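How to Split a Daily Magnesium Dose
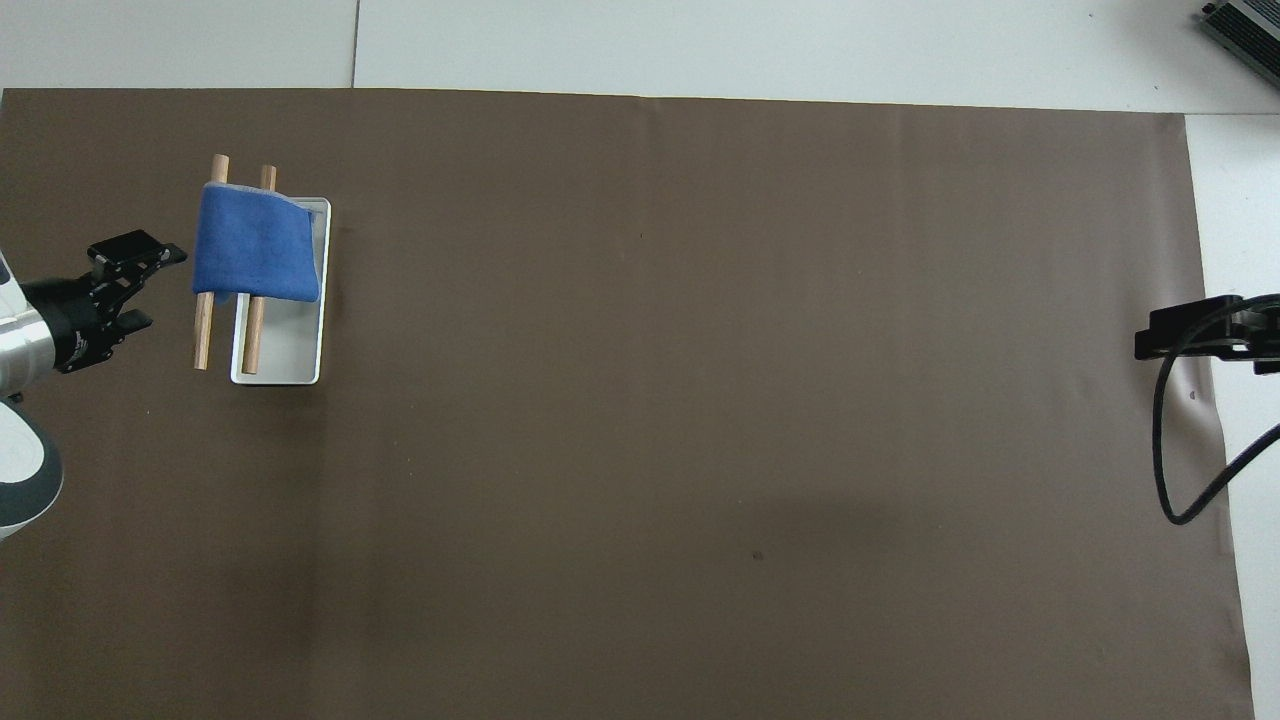 Magnesium is absorbed in the small intestine, and the share taken up falls as the size of the single dose rises. A large amount taken in one go is therefore partly wasted, and the part that stays in the gut draws in water and loosens the stools. Dividing the daily amount deals with both problems.

The method below is for healthy adults. Anyone with kidney disease, or taking heart medicine, should speak to a doctor or pharmacist before starting.

What you need

A magnesium supplement in tablets or powder
A tablet cutter, if the tablets are scored
Kitchen or pocket scales, for powder only
A notebook

Step 1. Find the elemental figure

Labels can give two weights: that of the whole compound and that of the magnesium in it. Only the second matters. A Pivonus citrate tablet, for instance, lists 755 mg of magnesium citrate on the front and 100 mg of magnesium in the small table on the back. Work from the 100. If a label gives one figure and does not say which it is, write to the maker before using the product.

Step 2. Note the form

Oxide has the most magnesium by weight but dissolves poorly. Citrate dissolves well and has a mild laxative effect in larger amounts. Glycinate is usually easier on the gut, though the tablets tend to be bulky. Do not change form and dose in the same week, or you will be unable to tell which one caused any effect.

Step 3. Set the starting amount

Begin with 50 mg elemental, taken with the evening meal. With the tablet above, that is one half. Cut scored tablets only. Coated and slow-release tablets must be swallowed whole, so choose a lower strength instead.

Powder should be weighed. The scoop in the Hesar tub holds more when the powder has settled, and the error carries over into every dose.

Step 4. Add the second dose

After one week, add another 50 mg at breakfast. You are now taking 2 doses a day, 100 mg in total. Hold this for a further week. If stools become loose, go back to the evening dose alone.

Step 5. Keep it clear of other products

Calcium and zinc in high doses can reduce uptake. Take them at a different meal. Some antibiotics, thyroid tablets and bone medicines bind to magnesium, and the gap needed differs for each, so check the leaflet or ask the pharmacist.

Step 6. Record and review

Write down the time, the amount and any change in digestion. Count what you get from other sources too, including multivitamins, antacids and laxatives. Stop and seek advice if you notice weakness, a slow pulse or unusual drowsiness.

Storage

Keep the container closed and dry. Citrate powder takes up moisture and will cake in a bathroom cabinet.

Last revised Apr 20, 2024. The section on powders was rewritten.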